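4. Setting up your Callow label printer

I've set up three of these now (one for me, two for friends who rang me in a panic), so this is the order that works for me.

1. Peel the orange tape off the lid and lift the lid from the front. Mine was stiff the first time, so be firm with it.

2. Drop the roll in with the labels coming off the top. A full roll is 500 labels, and the 1000 size won't fit inside, whatever the shop says.

3. Feed the end under the grey bar until it pokes out by a finger's width, then shut the lid.

Caution: keep your fingers off the little metal strip behind the bar. It gets properly hot after a long run!

4. Plug in, hold the green button until it blinks, and let go. One blank label comes out.

5. Print a test label. I always type "small bits" in size 20, big enough to read across the kitchen without my glasses.

Note: if the print looks faint, go to Settings, then Darkness, and nudge it up one step at a time. Error 61 means the lid isn't clicked down on the left.

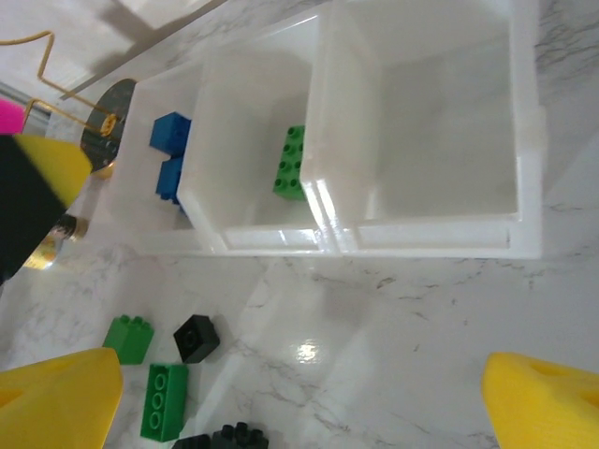 6. Wipe whatever you're labelling with a dry cloth and press the label down from the middle outwards - smooth plastic takes them best, and bare wood hardly at all. Leave it overnight before you wash anything. Léonie Lecomte swears by two nights, but I've never had the patience.

Spare rolls are covered in section 5.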